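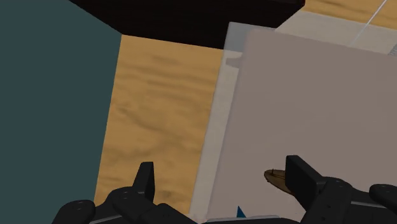

Image credit: Wotham Library Service

1/ Grancombe Reading Room will reopen on 12/12/22 after its refurbishment. This thread sets out what readers need to know. Please read it to the end before contacting the enquiry desk.

2/ The local history collection returns to the ground floor. It holds 964 bound volumes, together with the parish maps and the Merrick papers, deposited by the family of Murray Merrick in May.

3/ Readers who wish to consult the Merrick papers must book two working days ahead. Bookings are taken by telephone or at the desk. We regret that we cannot accept requests sent in reply to these posts.

4/ There are now 29 reader places. Places may not be reserved for other people, and bags left on chairs will be moved to the lockers.

5/ Lockers take a £1 coin, returned after use. Coats, umbrellas and food must be left there. Water in a closed bottle is allowed, except at the map tables.

6/ Existing tickets remain valid until the date printed on them. New readers should bring proof of address. Tickets issued at Wotham are accepted at Grancombe and the other way round.

7/ A correction to our post of last week: the photocopying charge is 15p a sheet, as before. The figure of 20p applies to A3 only.

8/ The Samir Bequest of Arabic and French printed books is still being catalogued by Marwa Abdelaziz and Raymonde Morin. The first 148 titles are now listed and may be ordered. The rest will be added as the work goes on.

9/ Opening hours are 10am to 5pm, with late opening until 7pm once a week. The day will be confirmed on the notice by the entrance.

10/ Questions about access, including step-free entry from Mill Lane, should be addressed to Bjarke Blöndal, Reader Services.

2 min read

Recent threads
Returning books during the closure
Changes to inter-library loans
Family history mornings: spring dates
Donating printed material: our policy

Contact us | © Wotham Library Service | Back to top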